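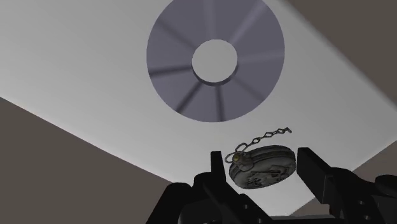
¿Sigue teniendo sentido comprar música en disco cuando casi todo está disponible por suscripción? Tiene sentido para quien escucha los mismos álbumes durante años y quiere estar seguro de que los encontrará mañana. Para quien busca novedades cada semana y no vuelve sobre ellas, la suscripción sale mejor.

Llevo bastante tiempo pagando una suscripción y no pienso darme de baja. Lo digo al principio para que no se entienda este texto como una defensa del pasado. Uso el servicio en el metro, en la cocina y cuando alguien me recomienda algo que no conozco. Lo que he dejado de hacer es confiarle los discos que me importan.

El cambio empezó en febrero. Quise escuchar un álbum titulado Callonport, que tenía guardado en mi biblioteca de la aplicación, y encontré los títulos en gris. De las 11 canciones quedaban disponibles 4. No hubo aviso ni explicación. Escribí al servicio de atención al cliente y me respondieron que el catálogo depende de los acuerdos con los titulares de los derechos y que puede variar. La respuesta era correcta y venía en las condiciones que acepté al registrarme, que tampoco había leído.

Ahí está, a mi juicio, el punto que se suele pasar por alto cuando se compara un formato con otro. Se habla mucho de la calidad del sonido y muy poco de la permanencia. Con un equipo doméstico normal y unos auriculares corrientes, la mayoría de la gente no distingue un disco compacto de una transmisión de buena calidad. Yo tampoco la distingo. En cambio, cualquiera nota que un álbum ya no está.

También desaparecen cosas más pequeñas. Una grabación se sustituye por su versión remasterizada y la anterior deja de existir para el oyente. Se cambia el orden de las pistas, se añaden tomas extra al final y la última canción deja de ser la última. Los créditos se reducen a dos o tres nombres. En un libreto de hace treinta años se podía leer quién tocaba el contrabajo y en qué estudio se había grabado cada tema. Esa información importa a poca gente, pero es parte de la obra y alguien se tomó el trabajo de ponerla por escrito.

El argumento económico es menos claro de lo que dicen los aficionados a uno y otro lado. Una cuota mensual parece poca cosa y al cabo de diez años es una cantidad seria, a cambio de la cual no se conserva nada. Comprar discos nuevos a un ritmo normal cuesta más. La segunda mano altera la cuenta. En Curkell, la tienda de usados a la que voy los jueves por la tarde, la mayor parte de los compactos cuesta menos que un café con tostada. Tienen en su lista 2.798 títulos, casi todos de los años en que se vendían por millones, y muchos están en perfecto estado.

El vinilo es otro asunto. Ha vuelto a las tiendas grandes con precios altos y ediciones de colores, y una parte de lo que se vende se queda sin abrir. No me parece mal que alguien compre un objeto porque le gusta tenerlo. Me parece discutible presentarlo como la única forma seria de escuchar música. El compacto es más barato, ocupa menos, no exige limpiar una aguja y se puede copiar al ordenador en unos minutos. Su mala fama viene de la caja de plástico, que se rompe enseguida, y de que todos lo hemos visto amontonado en guanteras y rastrillos.

Tiene inconvenientes, y conviene decirlos. Los ordenadores actuales ya no traen lector. Los reproductores de gama media escasean y los antiguos fallan por la lente, una pieza que en algunos modelos no se encuentra. Los discos ocupan sitio, y quien vive en un piso alquilado y se muda cada dos años hará bien en pensárselo. Además, los discos grabados en casa duran mucho menos que los prensados en fábrica. He perdido varios de esa manera.

La biblioteca pública podría resolver buena parte del problema y se está retirando de él. La de mi barrio prestaba música hasta hace poco. Cuando decidió cerrar la sección, puso a la venta los fondos, 1.027 discos, y conservó solo la colección local. La razón fue que los préstamos habían bajado. Es una razón comprensible para una tienda y bastante pobre para una biblioteca, que guarda también novelas que no se piden en una década. De aquella venta me llevé un recopilatorio de un sello pequeño, Pruvness, y un disco de canciones de cuna llamado Nina. Ninguno de los dos aparece en el servicio al que estoy suscrito.

Mi propuesta es modesta. Cada cual puede hacer una lista de los álbumes que lamentaría perder, comprarlos usados y guardar además una copia en un disco duro. En mi caso caben en un estante y medio. Todo lo demás lo sigo escuchando por suscripción, sabiendo que es un alquiler. Callonport lo encontré en Curkell en abril, sin la contraportada y con el libreto entero.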